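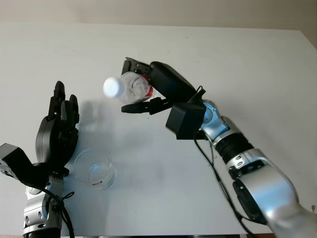 Two hands, one bottle and a glass at our bench.

Home | About | Software | Team | Contact

About Hinanbridge

We write the software that lets two-armed robots plan what both arms do together. Give us a bottle, a cap and a glass and we're happy for weeks! A task like that touches nearly everything we care about: where the cap is, which hand should move first, how hard to hold thin plastic, and what to do when the glass isn't quite where the planner thought.

Salma Younis and Driss Zerouali started the company after years of passing planning code back and forth (most of it Driss's, most of the bug reports Salma's). There are six of us now, and we still all read each other's merge requests.

Our main product is Luris, a motion planner that treats both arms as one problem. It was built for mixed setups, say a gripper on one side and a fingered hand on the other, and it replans while the arms are moving. Version 2 went out on 3/3/21 with a much better collision checker, and we're very proud of it.

Paewai is the perception side. It finds clear objects – glasses, bottles, lids – that depth cameras often miss, and it passes Luris a shape plus a measure of how sure it is. We love this problem. Glass is awful and wonderful to work with.

We also keep up Stostgate, a small log viewer that grew out of our own debugging. You can scrub through a run and see the plan, the joint positions and the camera view on one timeline. The next release is planned for May.

If you're working on two-handed tasks, write to us. We like hearing about the odd ones.

Contact | © 2021 Hinanbridge | Back to top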